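Sheehan opens online shop for solid timber boards and shelves

Wednesday, June 17, 2026

Sheehan, the timber merchant, has opened an online shop selling solid wood boards, shelves and worktop offcuts cut to size for home use. Orders can be placed from today for delivery anywhere in Ireland and Great Britain.

The new shop brings the firm's smaller pieces to household buyers for the first time. Until now Sheehan has sold mainly to joiners and kitchen fitters, with members of the public served over the counter on Saturday mornings.

Customers choose a wood, enter a length, width and thickness, and see the price before they order. The range at launch covers maple, oak, ash, beech and sycamore. Boards can be supplied bare or with two coats of hard wax oil. Corners can be left square or rounded, and holes for shelf brackets can be drilled on request.

The opening follows a trial which began in February with 131 households. Over the course of the trial Sheehan cut and sent out 1,252 pieces, most of them shelves. The firm changed several things as a result, including the packaging, which is now all cardboard and paper, and the order form, which asks for sizes in millimetres only.

"People kept asking us for one shelf, or a top for a desk they already had," said Éabha Noonan, managing director of Sheehan. "We were turning them away or telling them to come in on a Saturday, and plenty of them lived too far off for that. The trial showed us we could do small orders properly without holding up the trade work."

The ordering system was built by Presero, which also runs the firm's stock records. Each piece of timber is entered when it arrives at the yard, so that the shop only offers sizes that can be cut from what is there. If a wood runs out it is taken off the site until the next load has been dried and graded.

Kiyoshi Ogura, workshop manager, said the most common question during the trial was how the boards would look once they arrived.

"Some customers expected every piece to match the sample photograph," he said. "Solid wood doesn't do that. We have put more pictures on the site and written a longer guide, and if someone wants a plainer board or a livelier one they can say so in the notes box. We will do what we can with the stock we have."
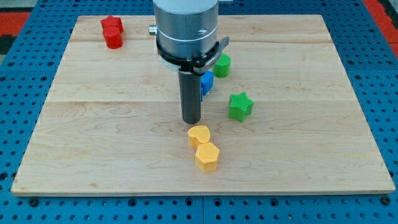 The guide explains how boards are graded and what buyers can expect from each wood. Wider boards are joined from several planks, and the seams between them remain visible in the finished piece. Pale woods such as maple tend to show this gently: on a light board like the one in the photograph the joints run straight across, with fine grain to either side and a few darker streaks, rather like knots, in places. Sheehan does not treat marks of this kind as faults. Splits, loose knots and open joints are treated as faults, and a board with any of them will be replaced free of charge if the customer reports it within 30 days of delivery.

The guide also covers fixing and care. It was written by Benedetta Sorrentino, who has taught evening classes in furniture making and joined Sheehan last year. It includes advice on letting a board rest indoors before it is fixed, on leaving room for the wood to move across its width, and on re-oiling a worn surface. The guide is free to read on the Sheehan website and does not require an account.

Standard orders will be sent within five working days. Oiled boards take a further 2 days. Pieces that are too long for the courier will go out on the firm's own lorry, and the customer will be offered a choice of delivery dates at the checkout - evening deliveries are not available at present. Collection from the yard remains free.

Trade accounts are not affected by the change. Joiners and fitters should go on ordering through the trade desk, where prices and opening hours stay the same. The Saturday counter will also continue.

Sheehan plans to add walnut and cherry to the online range later in the year, along with stair treads and window boards.

Press enquiries: Yuzuki Fujimoto, press office, Sheehan. Samples of all five woods are available to journalists on request.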